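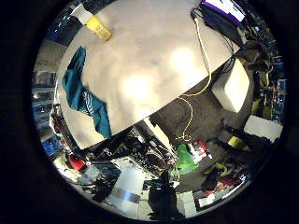
# The Wide Table, Notlow Workroom

I was told the big table would fix our mess. Horácio Marinho argued for it all through June, and the price was $1199, which I still think is a lot for a flat thing on legs. These are my notes on how it's doing. I'm not sold.

**The top.** Pale beige, and big, I'll give it that. The Travwood listing called the finish "low glare." Stand there with the lights on and judge for yourself. The lights come back at you from the middle of it.

**The cloth.** Teal with white diagonal stripes, in a heap, with one end hanging over the front edge. Our rule says cloths get folded at the end of the day. I have seen that rule obeyed 2 times.

**The cable.** A thin pale yellow one that crosses the top, bends over the front and goes down to the floor. Horácio Salgado wants clips for it. I've bought clips before, from Nogueira, and they let go of the table edge within a month.

**Under and beside.** A white box on the gray carpet, a flat white box farther along, a bright green plastic bag. The case for a wide table was that things would stop living on the floor. Well.
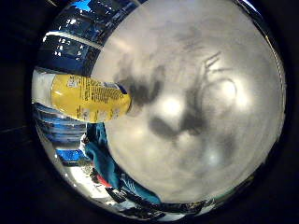
**Bottles.** Marinho's labeling plan covers these next. He wants six categories and a sticker on everything. The yellow bottle already has columns of small black text on it, and I have never met anyone who read them. I don't see what a sticker adds. My own plan is one tray, and whatever doesn't fit in the tray goes home with somebody.

**Shelving.** Still cluttered at last look, with cables in among the rest. Salgado says it's "100 percent sorted by type." I asked which type. He's getting back to me.
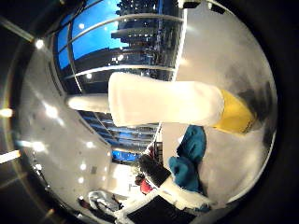
**Windows and lights.** The view is the one part of this room I've never complained about: blue sky, dark city buildings, glass in long bands. I do question needing that many round ceiling lights next to a window wall. Tovden quoted us for a dimmer and I've asked to see what it saves before we sign anything.

More pictures when the clips go on, if they do.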